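Gripper comparison moves to the second arm

The Jurnirville bench has finished the first half of its parallel-jaw comparison. Two grippers are under test, the Dreseck and the Sundqvist, both driven by the same Ronow controller so that command timing stays constant between runs. Each gripper completes 3,000 open-close cycles in simulation before it is bolted to hardware.

The Dreseck opens to 70 mm and the Sundqvist to 64 mm. The narrower stroke was expected to cost us the larger parts in the set, but only one housing had to be dropped from the list. Closing repeatability was similar for both at low speed. Above that, the Sundqvist overshoots slightly on the first contact and the controller needs a longer settling window. Hermenegildo Tovar has added the window as a parameter — the default is 42 ms — and anyone with older scripts should pull the current configuration before running them.

The wrist camera view has been the slower part of the job. Fingertips need to be visible at full opening for the alignment check, and the background has to stay dark enough that the edge detector does not lose a light grey finger against it. Simulated backdrops now include a textured charcoal panel and a veined dark marble.
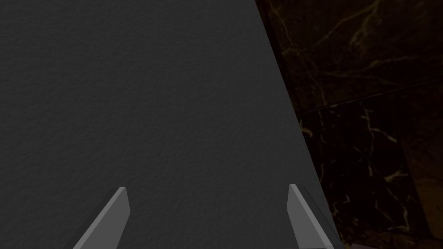
Edge detection thresholds are stored per backdrop for now. A single threshold would be easier to maintain, and Hermenegildo is testing one against the saved renders. Results will go in the shared folder with the cycle logs.

Hardware runs on the second arm start in June. Bench bookings for the afternoon are full, but the slots before 10 am are still open. Please return the torque driver to the cabinet when you finish.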